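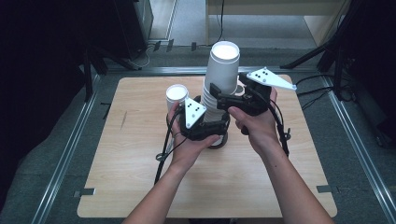

Gralham District Council will stop accepting paper cups in its mixed recycling bins from 10th July, after a review of loads sent to the Dresley sorting plant. Most paper cups have a thin plastic lining that the plant's pulping line cannot separate from the fibre. Plain white cups of the sort that come nested in a tall stack are covered by the change, as are printed cups from cafes. Cardboard sleeves may still go in the mixed bin if they are clean and flat.

Cups will instead be taken at 15 collection points, including the libraries at Vorkwood and Fitzgerald Street. They should be emptied, with lids removed. Material from these points will be baled separately and sent to a mill with equipment for lined board.

The review sampled 54 loads between January and April. Cups were found in 49 of them, and in the worst cases the whole load was downgraded to a lower class of mixed paper. The council puts the price difference at almost £50 a tonne.

Bins containing cups will be tagged during July but still emptied. Collection days are unchanged. Businesses with a trade waste contract will be written to separately.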